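Progress Report to the Shehata Fund
Colonial Press and Self-Government Archive, Rondholm
Wed 15 March

The grant supports the cataloging and publication of editorials, letters and pamphlets on home rule and federal union held in the Serkorville collection. Work is on schedule in all but one area.

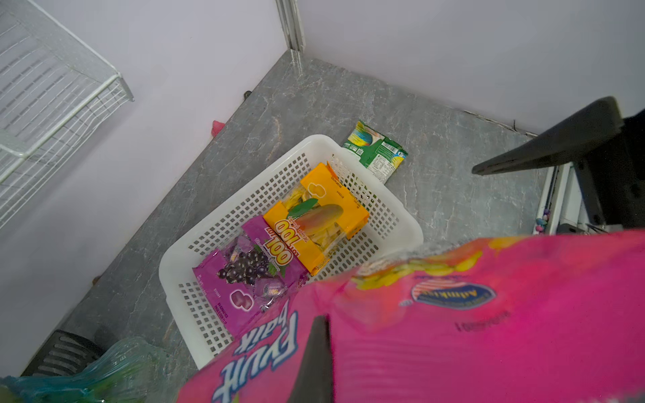
To date, 3,117 items have been cataloged. Each entry records the title, place of printing, political allegiance of the paper where known, and the legislative debate to which it refers. Unsigned letters remain the slowest class of material, and attributions are entered only when two readers agree.

The Goluro database went into service with 10 partner libraries.

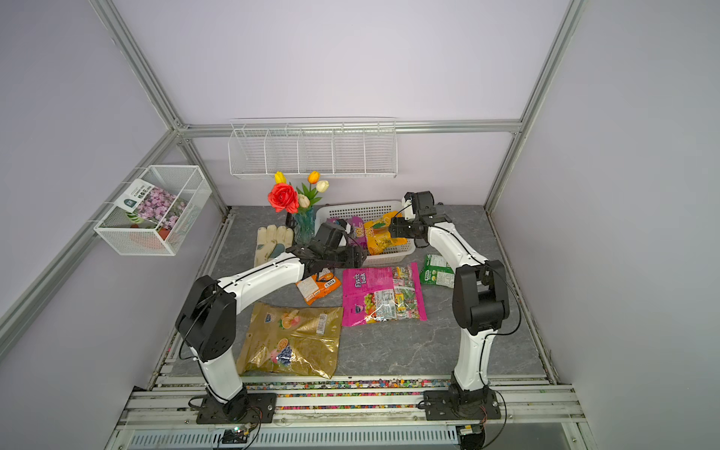 Transcription of the parliamentary resolutions is behind plan. Three volumes arrived with damaged bindings and were sent for repair. We request permission to move the deadline for this item to August, at no added cost to the Fund. 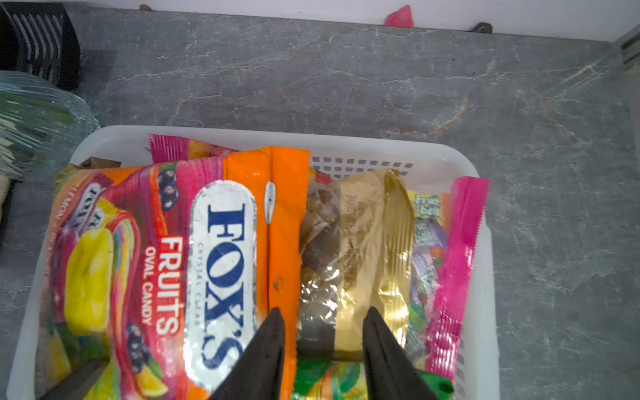

Department of Political History, Rondholm

Spending remains within the approved budget. Five pamphlets have been selected for the first printed volume, and the introduction is under review. The next report will include the full list of contents and a revised schedule for the resolutions.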